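Review: two months with the handheld gripper pair for collecting folding demos

I've been recording household demos for a learning project since November, mostly laundry, and the kit I've used for nearly all of it is a pair of handheld grippers with a camera on each one. A few people on the forum asked if they're worth it over driving a real arm around with a leader rig. Short answer: for cloth, yes, with some grumbling.

You hold one in each hand and just do the chore. Squeeze and the fingers close. There's no arm to home, no table to bolt anything to, and you can walk into any bedroom and start. My old setup (a leader arm I nicknamed Longo, long story) took me a whole afternoon to move between rooms, and by the time it was calibrated I'd lost the will to fold anything.

The target for our first batch, the Drosine set, was 3000 clips of folding and picking up clothes. I'm at almost 1000 that passed the checks. A good sitting is a couple of hours for me, and after that my folds get sloppy and I start hurrying the release, and you do not want a policy learning that from you!

Stuff I like:

The soft finger pads. They have a fine dotted surface and hang on to cotton and fleece really well. Thin slippery linings still get away from me now and then, so I've learned to pinch deeper.

The wide view. You get the garment, both fingers and most of the room in one shot, and that matters a lot when the whole point is for the model to see different rooms. I film on beds far more than on tables, because beds are messier and patterned covers make the cloth harder to pick out.

The export. Gronard, the little script pack our group uses for trimming, reads the files straight in and I've only had to fix timestamps by hand on 2 of them.

Stuff I don't:

Weight. It's fine for ten minutes, and then your wrists know all about it. Take breaks.

Dark clothes. Black on black is rough, and when a thick dark bundle sits right between the fingers it's hard to judge on playback where one layer stops and the next starts. I now open every blind I can before I do the dark pile, and I save it for late morning.

Tracking. Slow hands are fine. Whip one around and the path drifts, and the Irna checker (our pass/fail script) throws the clip out. I lost 7 in a row once from shaking out a bath towel too hard. 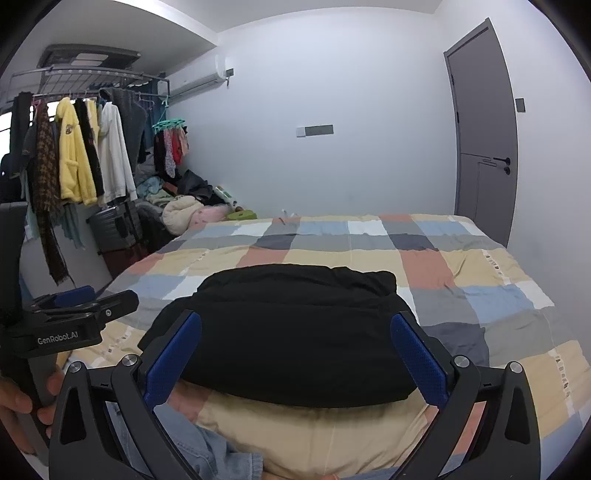 DemoDrawer

A folded black piece on a checked bedspread is pretty much my standard test now. If the wrinkles along the ridge still read clearly on playback, I keep going with the dark pile, and if they turn to mush I switch to something lighter.

One tip if you're buying: practice for a day with the recording off. My first batch was full of little regrips and I ended up deleting most of it. Also, keep the other hand in view when you can, it helps a lot when you go back to label two-handed folds.

Would I buy the pair again? Yep. Four stars from me, and I'd go higher if they shaved some weight off the handles. Next up is fitted sheets, wish me luck.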